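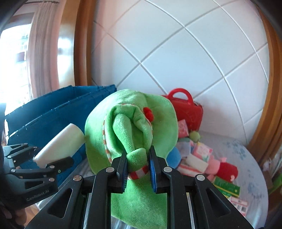
2020-01-16, notebook, soft object set, bimanual tidy-up

Main job today was to settle how we label grasps on floppy things, because the labels from December do not train well. The policy learns the approach fine and then closes at the wrong depth. The old scheme marks a grasp as one point at the moment the fingers stop moving, which works for boxes and blocks and fails for cloth. The green plush is the bad case. With the fingers closed on it the fabric gathers into a tight neck between the blue pads, and the brim spreads out behind the pinch and can cover part of what the right camera would otherwise see behind it. A single point in the middle of the neck says nothing about how much fabric is in the fingers or which part of the toy was picked. Meanwhile the left gripper is holding a white foam block, a rigid grasp where the single point is all you need. Same episode, two kinds of contact, one label type. That is the problem in short.

What I tried

Replaced the point with a short interval. Start is the first frame where the fabric visibly deforms between the fingers, end is the first frame where finger width stops changing. Between the two we keep the full width curve instead of only the final value. For rigid objects the interval collapses to almost nothing and the label behaves like the old one, so the Ibarra loader does not need a separate branch. I checked this on the block episodes and the old and new labels agree.

Relabeled 80 episodes by hand, all from the toy pile layout. Took most of the morning and part of the afternoon. 49 of them have at least one soft grasp. The rest are blocks and boxes only and went quickly.

Trained two versions from the same starting weights, old labels and new labels, with everything else in the Grillberg config left alone. Same seed, same augmentation, same crop. Did not touch the learning rate even though I wanted to.

Result

On held-out episodes the new labels give a closing width that follows the human curve much more closely on plush. The old version snaps shut early and then sits there, a bit too tight. The new one closes in two stages, a fast one until the fabric starts to bunch and a slow one after that, and that matches what my hand does when I do the task. On rigid objects I see no difference either way. That is what I hoped for.

This is prediction error on recorded data only. Nothing has run on the arm yet. Do not quote it to anyone as a success rate.

Things that went wrong

The start of the interval is hard to mark when the other gripper is close. With an object in the left fingers pushed up near the plush, the fabric can move before the right fingers touch it. I marked several starts too early for this reason and had to go back. Rule from now on: the deformation has to be between the right pads, or between the left pads for a left grasp. Movement anywhere else on the toy does not count. I added this to the labeling sheet.

Trim and pom-poms pull the eye. On the first pass I caught myself marking the start when a bit of striped trim moved, because it is easy to see. The plain fuzzy part is where the contact is and it is much harder to judge. Zooming in helps. Slowing the playback down helps more.

Uvent, our sync tool, dropped the left width stream in 4 episodes. The video is fine and the right stream is fine. I left those episodes out of both training runs and put them in a folder called hold. I think it is the same buffer problem as in December, but I did not look at the logs today.

Strong light from the window washes out the upper left of the view in the room recordings. It does not matter for the grasp labels, which are all down in the middle near the fingers, but it may matter for the place labels if the target is on that side. Check before relabeling places.

Notes on the pile itself

The mixed pile is a better test than the single-object setups we used for the Grirkness runs. With soft toys lying against printed boxes and foam blocks, the fingers have to come in past something rigid to get to something soft, and the width curve shows it. There is often a small bump before the real grasp where a finger brushes a neighbor. The old labels hid this completely. I do not know yet if the bump is useful to the policy or just noise. For now it stays in the curve but outside the interval.

I would also like more episodes where the same toy is picked by different parts. Right now the plush tends to be picked by whatever fold is on top, so the model may be learning "top fold" and nothing about fabric. Picking from the brim, from the hanging flat panel and from the gathered part should give three quite different curves. If the new labels hold up across those I will be more willing to believe the result.

Next

Second person to relabel a subset without seeing my labels, so we know how far apart two people land on the start frame. If the spread is bigger than the gain from the new scheme, the scheme needs work before we train on anything else.

Rerun both versions with a different seed. One seed is not enough to say anything.

Look at the Uvent logs for the dropped stream and decide whether the hold folder can be repaired.

Write the interval format into the loader readme. At the moment it is only in this notebook and in a comment at the top of the script.

Weights and both label files are on the shared drive under grasp_interval. Old labels are untouched in their own folder, please leave them there until the second seed is done.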